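Besuch bei Pladeck: Wartung eines Handgreifers mit Wechselbelägen

Donnerstag, 2020-11-12

Die Werkstatt von Pladeck in Disen betreut Greifer, die von Hand geführt werden und später ihre Bewegungsdaten an eine Roboterzelle liefern. Beim Besuch ging es um die mechanische Seite: Backen, Koppelgestänge, Fingerbeläge, Nullpunkt. Das Programm umfasste 3 Stationen, von denen die mittlere die meiste Zeit beanspruchte.

Am Prüfplatz wird zuerst der Parallellauf der Backen kontrolliert. Dazu schließt man den Greifer auf ein Endmaß und liest den Spalt oben und unten ab. Weichen die Werte voneinander ab, liegt der Fehler meist am Gestänge, seltener an der Backe selbst. Die Lagerstellen werden trocken gereinigt; Öl ist untersagt, es wandert auf die Beläge. Nach etwa 400 Griffen wird der Nullpunkt neu gesetzt, nach jedem Belagwechsel ohnehin.

Der Belag wird mit fünf Newton Vorlast eingepresst und ruht dann über Nacht. Pladeck bezieht das Material von Craddock als Plattenware und schneidet selbst zu. Der Verschnitt ist hoch, die Maßhaltigkeit nach Auskunft der Werkstatt besser als bei Fertigteilen.

Dünne, runde Gegenstände gelten als strengste Probe für den Belag. Sie berühren ihn nur auf einer Linie und drehen sich weg, sobald eine Backe vorläuft. 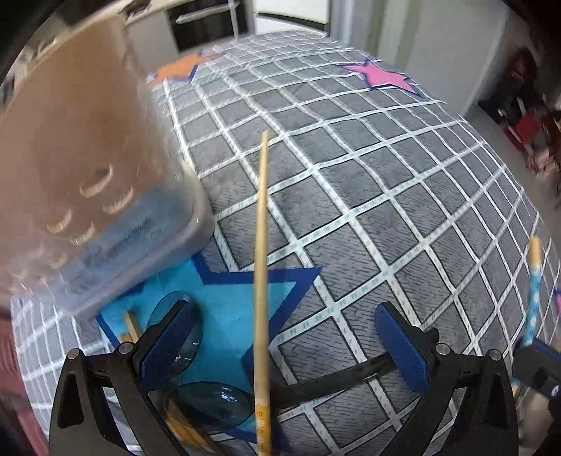 Woran erkennt man, dass ein Fingerbelag gewechselt werden muss?

Maßgebend ist die Haltekraft am Prüfstift. Fällt sie unter den Wert aus dem Abnahmeprotokoll, wird der Belag ersetzt, und zwar immer paarweise. Glanzstellen allein genügen nicht als Grund.

Die dritte Station betraf die Dokumentation. Jeder Greifer hat ein Wartungsblatt, in das Spaltmaß, Haltekraft und Nullpunkt eingetragen werden. Das Schema stammt vom Schwesterbetrieb in Batthorpe und wurde im Februar übernommen. Die Schraubensicherung fehlt darin noch als eigene Zeile und wird bislang unter Bemerkungen geführt. Offen blieb auch, ob das Drehmoment der Backenschrauben nach dem ersten Einsatz nachgeprüft wird. Eine Antwort soll schriftlich folgen.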